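**Table Clearing Operators (2 openings), Tridside food hall**
Posted Nov 9, 2024

Dratier is automating tray return at Tridside. Sorting and dish loading move to machines in September. Clearing stays with staff, who will use hand-held grippers and log each table. Current dish room employees may apply first and keep their grade.

Duties:

- Clear and log 100 tables per shift
- Report jams and missed items to the Doherty line desk
- Change finger pads and check plate fasteners

Requirements: able to stand for a full shift; no robotics background needed. Training is paid.

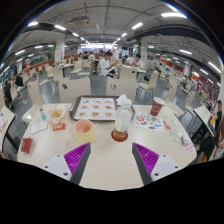

Logged clears are used to set the sorting rules, so item order matters. A typical table has a lined tray, a tall bottle on a coaster, a crumpled napkin, cups and small packets. Bottles with liquid left in them go first, then cups, then flat waste, then the tray.

Apply at the Trorkuslow office, quoting ref. 2000.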